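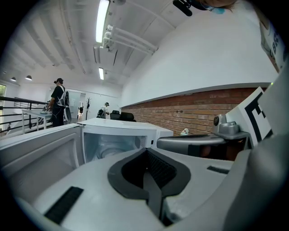 Desk chairs, brick walls and the great spring shuffle

Well, we did it. After months of muttering about it we finally gave the big room at Grundenell a proper going-over, and I have the sore shoulders to show for it! If you haven't been in since May you may need a minute to find the kettle (second shelf, left of the sink, next to the good biscuits, which are not for everyone).

I'll start with the brick wall, because that's where all the arguments were. One camp wanted to paint it white to match the rest, the other camp would have chained themselves to it. I was firmly in the second lot. Red-brown brick is a pain to dust and it swallows the light on a grey afternoon, but with the smooth white wall going up above it and curving over into the ceiling, I reckon it's the nicest thing in the building. So the brick stays. It's had a stiff brush and a vacuum with the little round attachment, and the amount of grit that came off was frankly embarrassing. If you're doing the same at home, go from the top down and keep the brush dry. I started with a damp one and ended up smearing orange mud into the mortar, then had to go back over the lot the next morning.

The thin ledge between the brick and the white is now officially a no-storage zone. You know who you are. I took down a stapler, a dried-out highlighter, half a packet of picture hooks and a mug I'd been blaming the Rumum people for pinching since last winter (sorry, Rumum people – it's washed and back on its hook). The little white figurine down near the base of the brick can stay put, though. I've grown fond of it, and it's the only ornament in the place that doesn't need watering.

Next up, chairs. The black office chairs with the high backs have been gone over with warm soapy water and an old face washer, and I pulled the fluff out of the castors with a pair of tweezers while listening to the cricket highlights. Best hour of the whole job, no joke. Hair winds itself round those little axles like you wouldn't believe, and once it's out they roll beautifully. If yours at home has started dragging to one side, tip it over and have a look before you go shopping. A new set of castors from Gerkow was going to be over 200 dollars with delivery, so the tweezers win this round.

The white tables came up well too. Bicarb and a bit of water made into a paste will shift most things, including whatever that ring was. It won't shift permanent marker. For that I used metho on a rag, with the windows open, and rubbed in small circles until my arm gave out. Please, please put something under your work if you've got ink or glue going. There's a stack of old placemats in the cupboard for exactly that, and they've hardly been touched.

A few odds and ends while I've got you. The cupboard key now lives in the Karpenko tin, and the new code for the side gate is on the inside of the cupboard door. The lost property box is down to 6 things, among them a very nice navy scarf and one child's gumboot, and it all goes to the op shop at the end of the month. We're also 3 cushions short of what we had last year. If they've wandered home with you, just pop them back by the door and I won't say a word.

Still on my list are the skirting boards, the top of the fridge (I've looked, I've closed my eyes, I've walked away) and the tangle of extension leads in the bottom drawer. I'm going to label every one of those with masking tape before I do anything else. I'm also after a tall, narrow bookcase, pale if possible, for the spot by the door. It doesn't have to be flash, and I'm happy to sand and paint. Ring the office on extension 3568 if you've got one taking up space in your garage and I'll come round with the trailer.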